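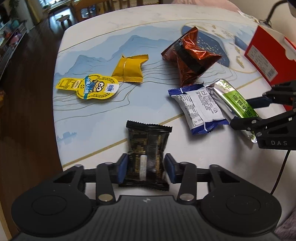

読了時間:5分

第2章 設置と初期設定

本章では、食品用除湿保管庫 Girkar の据え付けから湿度の初期調整までを扱う。除湿ユニット Escobar の分解清掃は第4章、表示操作部 Stemby の詳細設定は第5章を参照のこと。

2.1 設置場所の条件

水平で、本体の全底面を支えられる床または台に設置する。背面の排湿口は壁に密着させない。付属のスペーサーを背面上部に取り付けると、必要な間隔が確保される。

次の場所には設置しない。
・直射日光が当たる場所
・炊飯器、電気ポットなど蒸気の出る機器の真上または隣
・室内の相対湿度が常時70%を超える場所
・エアコンの吹き出しが扉に直接当たる場所

注意:延長コードおよび分岐タップは使用しないこと。プラグは壁面のコンセントに直接差し込む。

注意:本体の持ち上げは必ず2人で行うこと。扉の取っ手を持って移動すると、ヒンジがずれて密閉不良の原因になる。

2.2 据え付け

1. 梱包箱を縦に置き、上ぶたと緩衝材を取り外す。
2. 本体側面のくぼみに手を掛けて持ち上げ、設置場所に下ろす。
3. 前面の調整脚を回し、水平にする。水準器は棚板の中央に置いて確認する。
4. 扉を半分まで開いて手を離す。扉がひとりでに動く場合は、手順3に戻る。
5. 棚板を固定しているテープをすべてはがす。粘着剤が残った場合は、水で薄めた中性洗剤を布に含ませて拭き取り、乾拭きする。
6. Escobar を背面の溝に差し込み、レバーを右に倒して固定する。
7. 電源プラグを差し込む。表示部に Femmont のロゴが出たあと、現在の庫内湿度に切り替わる。

備考:ロゴ表示のまま切り替わらない場合は、Escobar のレバーが右端まで倒れていない。電源プラグを抜いてから差し直すこと。

2.3 慣らし運転

初回は庫内を空にして、扉を閉じたまま16時間運転する。この間、表示部の数値は上下するが、異常ではない。途中で扉を開けた場合は、閉じた時点から計時をやり直す。

慣らし運転中に排湿口から樹脂のにおいが出ることがある。室内を換気しながら運転を続ける。焦げたにおいがするときは直ちに電源プラグを抜き、販売店に連絡すること。

2.4 湿度の設定

1. Stemby の「設定」を、表示が点滅するまで押し続ける。
2. 上下キーで保管区分を選ぶ。区分は「乾物」「焼き菓子」「茶葉」から選択する。
3. 「決定」を押す。点滅が止まり、設定値が保存される。
4. 扉を閉じ、表示部の水滴マークが消灯するまで待つ。

区分の異なる食品を一緒に入れるときは、低い湿度を必要とするほうに合わせる。ただし、しっとりした食感の焼き菓子は乾燥が進むため、密閉容器に入れるか、庫外で保管する。

備考:停電後に通電が戻ると、直前の設定で運転を再開する。日時の表示だけは初期状態に戻るため、第5章の手順で再設定する。

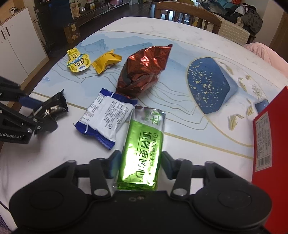

棚板の間隔は、収納物の高さではなく空気の通り道を基準に決める。各段の上部には指が入る程度のすき間を残し、背面の吹き出し口をふさがない。未開封の個包装品は寝かせて重ねず、立てて並べる。緑色のアルミ調の菓子袋のように文字が縦に入った細長い包装であれば、長辺を縦にして印字面を手前に向けると、扉を開けている時間を短くできる。開封済みの袋は口を折ってクリップで留め、未開封品とは別の段に置く。

2.5 棚板の取り付け

1. 棚受けを左右同じ高さの穴に差し込む。
2. 棚板を手前に傾けて庫内に入れ、奥側の爪を溝に掛ける。
3. 手前側を下ろし、棚受けに載せる。
4. 棚板の四隅を軽く押し、がたつきがないことを確認する。

最下段の下にはセンサーが2個ある。センサーの上に袋や容器を直接置くと、実際より低い湿度が表示され、除湿が早く止まる。底板を収納に使わず、必ず最下段の棚板から上に載せること。

注意:冷蔵庫から出した食品は、包装表面の結露がなくなってから入れること。結露したまま入れると、庫内全体の湿度が上がる。

注意:生鮮食品、ふたのない液体、ドライアイスは入れないこと。

2.6 扉パッキンの確認

1. 薄い紙を1枚、扉と本体の間に挟んで扉を閉じる。
2. 紙をゆっくり引く。抵抗があれば正常である。
3. 上下左右の各辺で同じ確認を行う。
4. 抵抗なく抜ける箇所は、パッキンを指で押し込み、溝からの浮きを直す。

浮きを直しても紙が抜ける場合は、2.2 の手順3から水平調整をやり直す。それでも改善しないときは、パッキンの交換が必要である。部品番号は扉内側の銘板に記載されている。

2.7 設定記録

共用の場所で使用する場合は、保管区分と設定を変更した者の氏名を巻末の記録欄に残す。清掃の実施月も同じ欄に記入する。

記入例
区分:乾物
設定変更者:Man-sik Lim
確認者:Da-eun Son
清掃:5月
備考:最上段の棚板を1段下げた。パッキン異常なし。

記録欄が不足したときは、該当ページを複写して使用する。古い記録は、次回の Escobar 交換が済むまで保管すること。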